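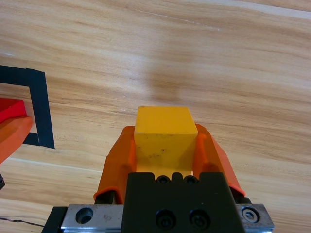
Does the color of a block change how people sort it?
Mostly by size of pile. Color got picked first by nearly everyone, and shape only came in once the piles got too big to manage.

Project report, group 3 - Cadi Prydderch, Tudur Howells, Haf Powell
Handed in Thursday, July 18, 2019

Aim. Find out what people do with a heap of mixed painted blocks when told only to "tidy them". No other instructions. We wanted to see if color or shape wins, and how worn paint affects it.

Materials. One tub of blocks from the Oltlow play library, 200 pieces, all shapes mixed. One light wood table. Stopwatch. Sheets for notes (we ran out and used the backs of the consent forms, sorry).

Method. 29 people, one at a time. Blocks tipped out, timer started, stopped when the person said done. Max time 310 seconds. Haf timed, Tudur wrote. Cadi remixed the heap after each go.

Yellow was easy. Always the first pile, stands out even on a pale table with a lot of grain in it. People grabbed yellow cubes without looking twice, smudges or no smudges.

Teal was the problem color.
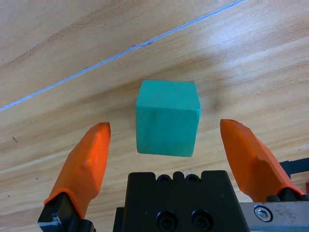
Some put it with the greens, some with the blues, and a few gave it a pile of its own and then moved it later on. One person moved the same cube three times. Tudur started marking these as "undecided" halfway thru, so the first sheets dont have that column.

Worn paint - less effect than we expected. Patchy blocks went in with the clean ones. We only asked four people about it afterwards and they hadn't noticed.

Problems. Lighting by the window changed in the afternoon and we didn't write down when. Teal probably reads bluer in brighter light, needs testing properly. Also the tub had more cubes than anything else so shape was never a fair fight.

Next time. Repeat in September with equal numbers of each shape, blinds shut. Seren Ifans has offered to check our coding of the undecided ones.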